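Portes ouvertes chez Goltelska : une matinée avec le simulateur

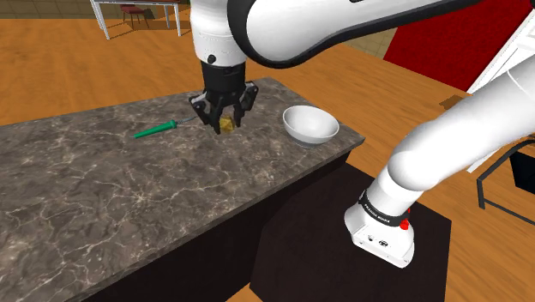

Le 24 octobre 2023, notre petit groupe a été reçu dans les locaux de Goltelska, à Trirnport, pour la journée portes ouvertes de l'équipe de manipulation. J'y suis allée avec Valentin Sima et Despina Nistor, et nous avons promis de faire un compte rendu pour les membres qui n'ont pas pu venir. La matinée était consacrée à la simulation, c'est-à-dire à tout ce que l'équipe essaie sur ordinateur avant de toucher au matériel. La tâche présentée s'appelle Obi dans leur catalogue interne : le bras doit prendre un objet désigné sur le plan de travail d'une cuisine et laisser les autres à leur place. Dans l'essai que nous avons suivi, l'objet désigné était le petit bloc jaune, entre les deux doigts de la pince, avec le tournevis à manche vert d'un côté et le bol blanc de l'autre. Valentin a demandé pourquoi un tournevis dans une cuisine. On lui a répondu que les objets sont tirés au hasard dans une liste commune, et que le décor est choisi séparément.

C'est Masaru Kobori qui conduisait la démonstration. Il parle doucement et il faut se mettre près de lui, mais ses explications sont très claires. Pour chaque version du programme de commande, l'équipe lance une série de 3000 essais. À chaque essai, la position des objets change un peu, ainsi que la lumière et la texture des surfaces. La dernière série avant notre visite a donné 2809 essais réussis. Monsieur Kobori n'en était pas content. Il nous a montré comment il classe les échecs : d'abord ceux où la pince ferme trop tôt, ensuite ceux où un doigt touche un objet voisin pendant la descente. Le deuxième groupe l'inquiète davantage, parce que dans la réalité on peut casser quelque chose.

J'ai posé la question du marbre. Je trouvais que le plan de travail, avec toutes ces veines claires, était inutilement compliqué pour un exercice. Il m'a expliqué que c'est voulu : un programme qui a appris seulement sur une table grise se trompe facilement quand le fond est chargé. Les objets tachetés sont aussi plus difficiles à séparer de la pierre. Je l'avoue, je n'avais jamais pensé à cela en regardant ma propre cuisine.

Après la pause café, Ileana Iordache nous a parlé du passage au robot réel. Elle a été franche sur les difficultés. Le frottement est mal représenté dans le simulateur, surtout pour les objets lisses, et une prise qui tient très bien à l'écran peut glisser dans l'atelier. Son équipe utilise un logiciel de mesure, Katley, pour comparer les deux situations et corriger les paramètres. Elle estime qu'il faut encore 2 séries complètes avant de faire un essai public.

Despina aurait aimé pouvoir commander le bras elle-même. Ce n'était pas prévu au programme, mais on nous a laissés déplacer les objets à la souris et relancer l'essai, ce qui nous a occupés jusqu'à midi passé.

Une deuxième visite est proposée en novembre, cette fois dans l'atelier. Les places sont limitées à cause des règles de sécurité, et il faut porter des chaussures fermées. Pour s'inscrire, merci d'écrire à Brândușa Pană, qui tient la liste, en précisant si vous avez besoin d'une place dans une voiture depuis la gare.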